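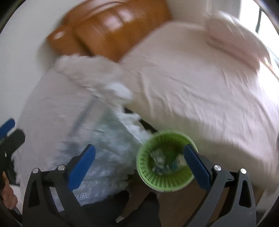 Figure 1. Small plastic wastebasket with crumpled trash inside, beside a bed with its layers of bedding in place.

4.2 Bedding and small waste in the bedroom

The bedroom section of the household diary covered two kinds of work that earlier time-use instruments record under a single heading. The first is the handling of bedding: removing, airing, folding, stacking and replacing it. The second is the handling of small waste, meaning tissues, wrappers, receipts and similar matter that collects near the bed and is carried elsewhere for disposal. Diaries were returned by 269 households in Plevisus and Plotdale. Of these, 200 contained at least one complete bedroom entry and were retained for the analysis in this section. The remainder are included in the kitchen and laundry results only.

Respondents were asked to write down each task in the order in which it was done and to note the time at the start and end of the session. They were not given a list of tasks to choose from. This decision made coding slower, but it preserved distinctions that a fixed list would have removed. Many respondents, for example, separated "clearing the bed" from "making the bed" and placed other work between the two. The Yáñez coding scheme, which was used without change in the first round of the study, treats both as one event. We revised it to allow a bedding event to be interrupted and resumed.

Small waste was the most frequent source of such interruptions. Where the wastebasket was kept close to the bed, it was commonly picked up during the bedding work. Trash found among the covers was dropped into it at that time, and the basket was then either returned to its place or carried out of the room. Figure 1 illustrates how near the two kinds of work can come to each other: the basket is a light, slotted one of modest size, and the duvet and plush blanket are still spread over the bed. Where the only wastebasket was in the bathroom or kitchen, respondents more often made a small pile on a nightstand or chair and dealt with it at the end of the session, and several entries record that the pile was left until the following day. The size of the basket had no clear effect on how often it was emptied. Lined and unlined baskets were not coded separately, and this should be corrected in later rounds.

The longest bedroom session coded as a single event lasted 40 minutes. Sessions of this length usually included a change of sheets. Daily sessions were much shorter and in most cases involved no folding at all, the top cover simply being pulled up over whatever lay beneath it. Respondents in Plotdale used more layers than those in Plevisus, and their entries for May show the change from winter to summer bedding as a distinct peak in folding and stacking.

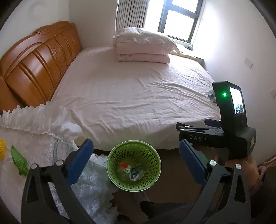 Stacking on the bed was coded as a storage event only when the folded items remained there at the end of the session. In all other cases it was coded as staging, that is, a temporary arrangement made while the sheet was being straightened or replaced. The two are difficult to tell apart from the state of the room alone. A light pink quilt folded into thick layers at the far side of the mattress, with a white pillow set on top of it, is consistent with either code. The sheet offers limited help: it is fairly smooth toward the headboard but carries long creases across the center and short folds along the near edge, and a surface of this kind was reported by respondents both during and after the work. For this reason the diary entry was given priority over the room record wherever the two were available together.

The position of the stack was also recorded. Bedding was placed at the side away from the door, at the foot of the bed, or on a separate piece of furniture. Respondents with small bedrooms seldom reported the third option. Those who used the far side of the bed described it as a place where folded items would not be in the way while the near side was worked on, although this requires reaching across the mattress, and respondents with limited mobility tended to prefer the foot. Pillows were nearly always put down last and were rarely folded or placed beneath other items.

A further difficulty concerns small objects left on the bed. Cords, garments and reading matter were often mentioned as things that had to be moved before the sheet could be straightened, but their removal was seldom given its own line in the diary. The Nenatano supplement, a follow-up questionnaire completed by 7 households, asked about such objects directly. All of these households reported moving at least one object in their most recent session, and most stated that they would not have thought to write it down. The number of households is too small for any estimate of frequency. It does suggest that the diary method undercounts brief handling tasks of this type, and the totals given for bedroom work in Section 4.4 should be read as lower bounds.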